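4.2 Keeping track of orders and keys at the four flower shops
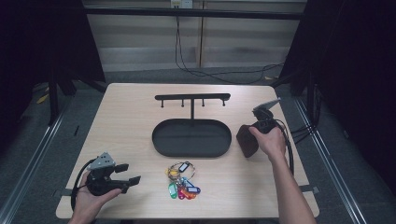
Figure 3. Key stand with four hooks and a tray; a bunch of keys with colored tags lies in front of it.

4.3 How families chose sympathy flowers

We were lucky that the shops in Marach, Gekis, Amadi and Wondow let us sit in during their working days, and we are grateful for every cup of coffee. Over the season we followed 75 sympathy orders from the first phone call to the delivery van. In 50 of them the family asked for something that could be taken home after the service, most often a potted plant or a basket garden, and 27 of those callers brought it up before price was ever mentioned.

Standing sprays were still well liked by clubs and workplaces, who tended to order together and wanted a card that people could read from the aisle. Only 6 orders were changed after they had been placed, nearly all of them when a Sunday visitation was moved to a different room. The florists took these changes kindly, and we come back to their way of handling them in Section 5.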